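Zurach Robotics Laboratory Presents New Results on Learning to Fold Clothes from Hand-Held Grippers

ZURACH, August. The robotics laboratory in Zurach announces today the results of Garell, a research project on how a robot can learn to handle soft clothes. The work was made together with the company Hovent, which builds grippers, and it will be presented to partners during the autumn.

Clothes are difficult for robots. A box has the same shape each time, but a pair of pants can lie on a table in a very large number of ways. In the Garell method a person does the folding, holding one gripper in each hand, and small cameras on the grippers record what the fingers meet. A robot with the same type of fingers is then trained on these recordings.

For the present study the team collected 3431 recordings of folding. The new part of the method is a step called Treloar, which selects the recordings where a grasp is made close to a seam or a waistband. After this selection 1147 recordings remained. A robot trained only on the smaller set folded pants at the same level as a robot trained on all of them, and the training was finished in around a third of the time.

"We were expecting to lose some quality when we removed so many recordings, and we checked the result several times before we believed it," says Halfdan Ravn, who leads the project. "It seems that the place where the fingers take the cloth is more important than we thought."

The laboratory wishes to point out that the result is valid for pants and sweatpants. Shirts were tested in a smaller trial, and there the full set of recordings still gave the better folding. Thin and slippery fabrics have not been tested.

"The fingers are the part which the person and the robot have in common, so we kept the shape of them very simple," says Poul Brøndum, responsible for the gripper design at Hovent. "We made four versions before we were satisfied."

The recordings and the Treloar selection program will be made available to other research groups upon written request to the laboratory.

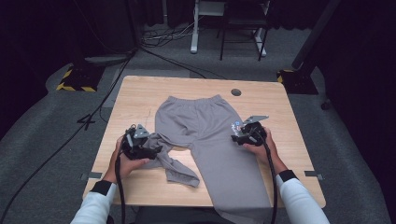
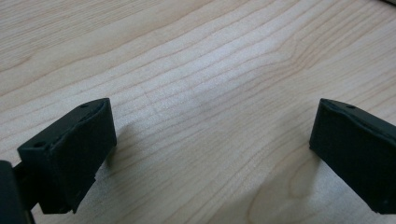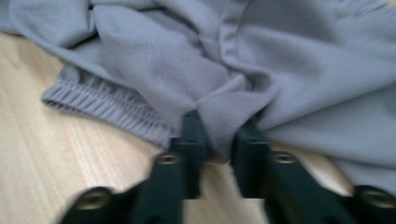

Work with the hand-held grippers in the Garell project. The first picture shows both grippers on a pair of sweatpants, the second the gripper fingers over the table, the third a fold of gray fabric held between the fingers.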